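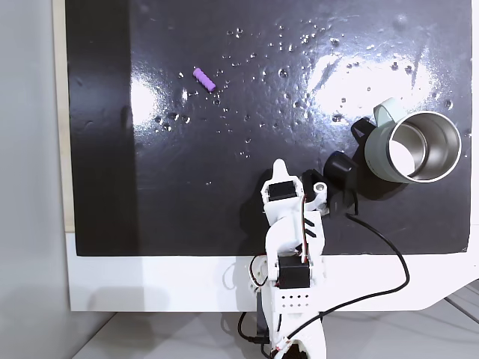
*Printed arm on the black work surface, with a green mug on its side.*

# bosdale-bench-budget

Planning sheets and notes for equipping small arm benches at Bosdale. The repo holds the parts list, the spending plan and the recordings we used to decide what to buy next. Maintained by Keabetswe Du Plessis. Last full price check: Jun 10, 2026.

## What is in the repo

| Path | Contents |
|---|---|
| `parts.csv` | One row per part, with supplier, unit price and lead time |
| `plan.csv` | Spending by quarter, starting in January |
| `spares.md` | What we keep on the shelf and when to reorder |
| `episodes/` | Short tabletop recordings, 498 in total |
| `quotes/` | Supplier quotes as PDF |

Prices are in US dollars before tax. Shipping is its own column, so filter it out if you pick up in person.

## Scope

The plan covers 2 benches. Each gets one printed arm, a power supply, a set of cables, a work surface and a box of household objects to handle. Computers come out of a different budget and are not listed.

The episodes are mostly pick, place and wipe tasks with mugs, foam pieces and other small items. Some use a surface with water droplets on it. Those matter for the budget: glossy black tops show glare and hold beads of water, and we wanted to see how much that cost us before ordering more of them. The current plan is one glossy top and one matte top.

## Cost per bench

Printed parts are the cheap end. Servos are the largest line, and the price moves with order size, so we buy for both benches at once. Zulum and Zekell both quoted. Zulum was lower on servos and slower to ship. Zekell includes cables in its kit price, and the `bundle` column marks those rows so the cables don't get counted twice.

Lines people tend to leave out:

- Spare gripper fingers and finger pads. Set aside $67 per bench for the year.
- Cable ties, clips and one longer power lead. A loose loop of cable on the table takes up working area.
- Towels, a tray and a splash cover for the power supply, if you plan any wet tasks.
- Mugs. Buy insulated steel ones; ceramic gets expensive.

We hold $100 per bench unassigned. It has gone on fasteners and filament so far.

## Buy, print or wait

Print the brackets and arm segments if you already have a printer. Don't buy a printer for this plan alone; the Tsakiris quote for a finished set of plastic parts is in `quotes/` and comes in under the cost of a new machine.

Buy servos with the same part number for the whole bench. Mixed sets work, but the spares shelf doubles.

Wait on a second gripper style. The rows are in `parts.csv` with status `hold`.

## Using the episodes

Each episode folder has the video, joint positions and a one-line task label. The `surface` field is `dry` or `wet`. It was filled in by hand and the early folders have gaps, so treat a blank as unknown.

## Known gaps

- No cost for staff time.
- Zekell lead times are from the quote and have not been checked against a delivery.
- `plan.csv` assumes no price change after the second quarter.
- Lighting is missing. A diffuser would probably help with the glossy top – quote pending.

## Changes

Send price corrections as a pull request against `parts.csv` with the new quote attached. Leave the old row in place and set its status to `expired`.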